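Pesance trailer is up, and I have questions
Movies > Animation > Upcoming 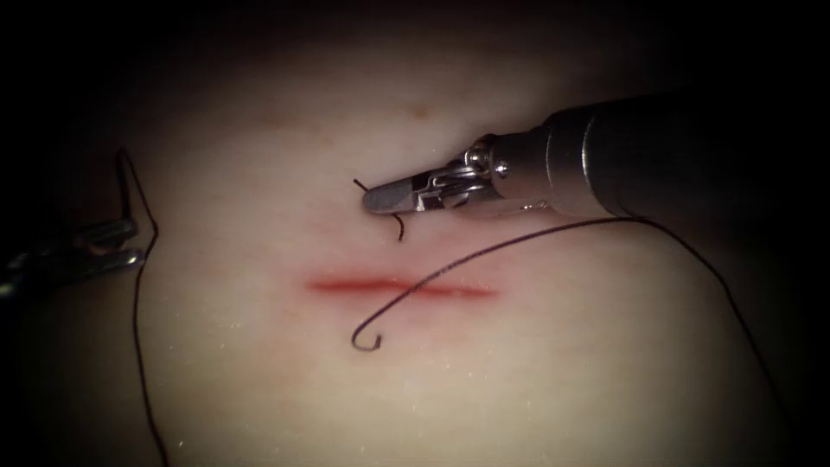 Replies (newest last)

drollfan2
Watched it on my lunch break. A lighthouse falls in love with a ferry. Drollell has made 100 minutes of this, apparently on purpose.

mopbucket
I liked it? The fog looks great and the ferry has a better face than most actors.

tinroof153
The trailer gives away the storm, the breakup and what I'm pretty sure is the ending. Saved me a ticket.

drollfan2
They did the same with Moschos. I sat there waiting for one scene I hadn't already seen, and it was the credits.

mopbucket
Moschos was good though. You cried, you posted about it.

drollfan2
I had a cold.

quietaisle
Posted Sep 13, 2020
Is it going to theaters or straight to streaming? The Stunitz page says "this winter" and then has a button that does nothing.

tinroof153
Streaming. They moved everything else.

mopbucket
No, they moved the short. The feature still has a theater logo at the end of the trailer, go look — last two seconds.

tinroof153
Looked. That's the sound company.

quietaisle
So winter, somewhere. Thanks all. Does the lighthouse talk?

drollfan2
Constantly.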